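白い布ものが全体的にグレーっぽくなってきました。もう戻りませんか？

質問日：2022年10月21日
カテゴリ：暮らし・家事 ＞ 洗濯

はじめて質問します。長くなったらすみません。
うちの白い布もの（布巾、クロス、枕カバーあたり)が、なんとなく全部くすんできた気がしています。シミがあるわけじゃなくて、全体がぼんやり暗いというか、新品と並べるとあれっ？となる感じです。

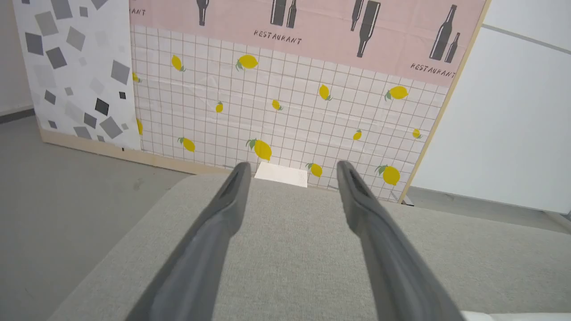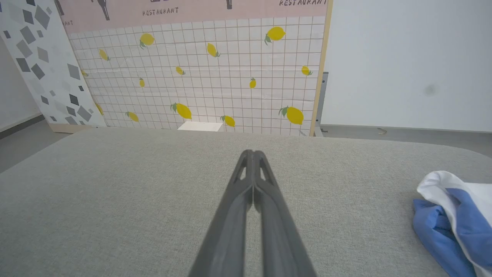
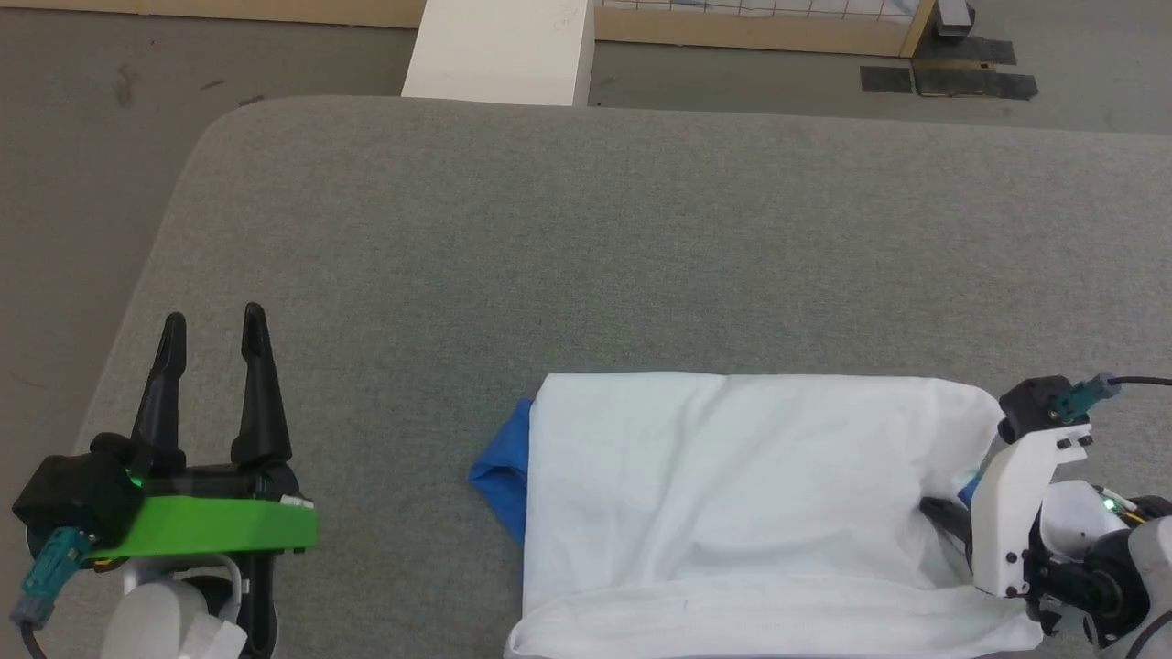
今年の3月にSultsideに引っ越してきて、気になりだしたのはそのあとです。前に住んでいたKandauでは同じ洗濯機、同じやり方で、こんなこと思ったこともなかったのに。だから水が違うのかなあと勝手に疑っています。やかんの内側に白いカリカリしたものがつくようになったので、たぶん水は硬いんだと思います（ちゃんと調べたわけではないです）。

洗濯機はドラム式で、買って8年になります。いつもは30度の綿コース。このコースがとにかく長くて、終わるまで115分かかります。待っているうちに忘れて、夜になってから「あっ」と取り出すこともあります……。洗剤はBrimixの液体で、柔軟剤も入れています。香りが好きなのでわりとたっぷりめです。干すのはほとんど部屋の中。

試したのは、洗剤を増やすのと、重曹を一緒に入れるのと、すすぎを追加するの。どれも変わったような変わらないような。洗剤を増やしたときはむしろタオルがごわごわになって、しかも濡らすとうっすら雑巾みたいなにおいがするようになりました。悲しい。

知りたいのは、くすんだ白は家で元に戻せるのかということと、水のせいだとしたら普段の洗濯で何を変えればいいのかということです。塩素系の漂白剤はにおいが苦手で、できれば避けたいです。素材はほぼ綿で、枕カバーだけポリエステルが混じっていたと思います。古いクロスに一枚だけ麻のものもあります。
よろしくお願いします！

ベストアンサーに選ばれた回答

引っ越しで白が濁るの、私もまったく同じことをやりました！　私の場合は原因がいくつか重なっていたので、たぶん質問者さんもそうじゃないかなと思って書きます。

まず、洗剤と柔軟剤の入れすぎが怪しいです。硬い水だと洗剤の効きが落ちやすいので量を足したくなるんですけど、むやみに足すと今度はすすぎきれなかった分が繊維に残って、そこに皮脂やほこりがくっついていくんですよね。柔軟剤も同じで、膜みたいに重なっていきます。タオルがごわついて、濡らすとにおう、というのはまさにそれっぽいです。洗剤のボトルの裏に、水の硬さごとの使用量の表が載っていることがあるので、Brimixにもあるか見てみてください。水の硬さは水道の会社のサイトで住所を入れると出てくることが多いです。

で、いったんリセットする方法ですが、私は酸素系漂白剤の粉のやつ（過炭酸ナトリウムと書いてあるもの）でつけ置きしています。塩素のツンとしたにおいはないです。やり方は、

お風呂よりだいぶ熱いお湯をたらいか洗面器に張る。やけど注意、ゴム手袋必須。
粉をパッケージの分量どおり入れて、底にざらざらが残らないように溶かす。
布を沈めて30分置く。浮いてくるのでお皿か何かを逆さにして押さえる。
引き上げたら軽くしぼって、そのまま洗濯機で普通に洗う。このとき柔軟剤はなし。

お湯がぬるいとあんまり働いてくれません。私は最初ケチって水でやって、何も起きなくて「効かないじゃん」と戸棚の奥にしまい込んでいました。あと、つけている間はふたつきの容器で密閉しないでください。ガスが出るので危ないです。ウールとシルクには使えません。綿と、ポリエステル混の枕カバーなら洗濯表示さえOKなら大丈夫なはず。麻は、生成りっぽい色が好きで使っているなら色が抜けるかもしれないので端っこで試してからがいいです。私は祖母のクロスでやって、味のある色がすっかり抜けてしまい、ちょっと落ち込みました（笑）

一回で真っ白！とはならないかもしれません。私は間をあけて何度かやって、やっと「あ、白い」と思えるところまで来ました。生地そのものが擦れて毛羽立っているものは、汚れが落ちても暗く見えることがあるので、そこはあきらめどころかも。

それから洗濯機本体。8年選手のドラムだと、ドアのゴムパッキンの裏側をめくってみたことありますか？　私は初めてめくったとき声が出ました。あそこと洗剤を入れる引き出しは、外して洗うだけでもにおいがかなり違います。槽洗浄コースがあるなら、空の状態で一番高い温度で回してください。普段30度でしか洗っていないと、中にぬるぬるがたまりやすいんです。白い綿だけは、洗濯表示で許される範囲で高めの温度にしてあげるのもいいと思います。

部屋干しは、くすみよりもにおいのほうに関係していそうです。115分コースのあと夜まで入れっぱなし、というのがやっぱりもったいないかな。予約機能があるなら、帰宅する時間に終わるように合わせておくとラクですよ。私は忘れるほうなので、スマホのアラームを鳴らしています。それでも忘れます。

あと、白いものは白いものだけで洗っていますか？　書いてなかったので念のため。濃い色のTシャツや靴下と一緒だと、目に見えないくらいずつ色をもらって、全体がぼやっと灰色になっていきます。これは意外と大きいです。

その他の回答

クエン酸おすすめ。柔軟剤のところに水で溶かしたのを入れるだけ。うちもSultsideですけど水めちゃくちゃ硬いです。タオルはふかふかになります。白くなるかは知りません。
ただ塩素系の漂白剤と一緒には絶対に使わないでくださいね。使わないと書いてあったけど一応。

その他の回答

もう買い替えちゃうのに一票です。布巾は消耗品だと思っているので、うちは汚れてきたら床ふきに格下げして終わり。駅の裏のLiっていう雑貨屋に無地の白いのがいつも置いてあって、安いし縫い目も丈夫で気に入ってます。

戻したいなら昔ながらの煮洗いもありますよ。大きめのステンレスか琺瑯の鍋に水と粉せっけん、綿の布巾を入れて弱火で20分。アルミの鍋は黒くなるのでダメです。吹きこぼれるので離れないこと。一度テレビを見ていてコンロを泡だらけにしました……。ポリエステル入りの枕カバーはしわが取れなくなるのでやめたほうがいいです。
天気がいい日に外に干せるなら、お日さまに当てるだけでもちょっと明るくなる気がします。気のせいかもしれないけど。

質問した人からのコメント

みなさんありがとうございます！　
パッキンの裏、めくりました。見なければよかったです……。黒いのがびっしりで、綿棒と古い歯ブラシでひたすらこすりました。引き出しのほうも奥に柔軟剤がゼリーみたいに固まっていて、これは好きな香りとか言っている場合じゃないですね。

色分けもしていませんでした。紺のパジャマと一緒に洗ってました。完全に私のせいでした。
過炭酸ナトリウムはまだ買えていないので、次の買い物で探してきます。枕カバーからやってみるつもりです。麻のクロスはこわいので最後にします。Sultsideの方、クエン酸もタオルで試してみますね。Liも行ってみたいです、駅の裏って自転車置き場があるほうですか？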